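Old age in an afternoon: my latex and tissue wrinkles

I've been promising you the ageing make-up for ages (sorry!) and I've finally got round to writing it up. It's for our December show in Hebden, where I have to turn Lionel Whiteley, who is 31 and has skin like a peach, into a man of ninety. He is playing the grandfather and he has a lot of lines, so whatever I stick on him has to move when his face does.

I tried three ways of doing it and the cheapest one won by miles. Liquid latex, single-ply tissue, a sponge and a hairdryer on cool. I used the Zodel latex because it goes on thin and doesn't pong quite as much as the last one I had. Always try a dab on the inside of the arm the day before, and don't go near it at all if latex bothers your skin.

Stretch the skin gently with your fingers, sponge on a thin coat, lay a torn bit of tissue over it (torn, never cut, or you'll see the edge from row F) and sponge another coat on top. Keep holding the stretch while it dries, powder it, then let go. Wrinkles! Proper ones! I squealed the first time and I've done this dozens of times since.

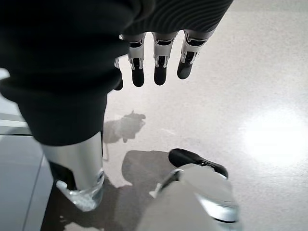
Can you put latex over eyebrows?

Only if you block them out first with wax or a glue stick, and even then I'd stop just short of them. Latex grabs hair like nothing else and it hurts coming off.

For colour I went over everything with Fulero cream paints, watered down with a bit of mixing liquid. Start with a thin yellowy wash, then a dusty mauve in the hollows, then flick some brown spots on with an old toothbrush. Do the flicking with your eyes shut and somebody else's towel round your neck. I did the backs of his hands as well, because a ninety-year-old face with peachy hands looks daft the moment he picks up a teacup.

The whole thing took me 69 minutes on the first go and 68 on the second, so I'm clearly flying along now.

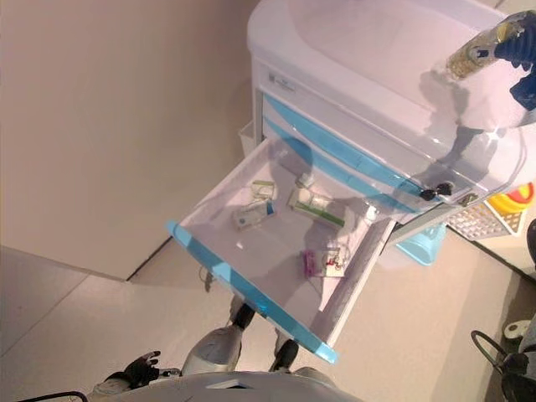

The edges still need work, mind. Round the jaw they kept lifting where he'd been chatting, and I fixed that with a tiny bit of Adivard glue on a cotton bud, pressed down and powdered again. Under the eyes I've gone down to one layer of tissue and it looks so much softer, more like real crêpey skin and less like papier mâché.

Next job is the wig, and I cannot wait. It's grey, it's enormous and it smells of somebody's loft.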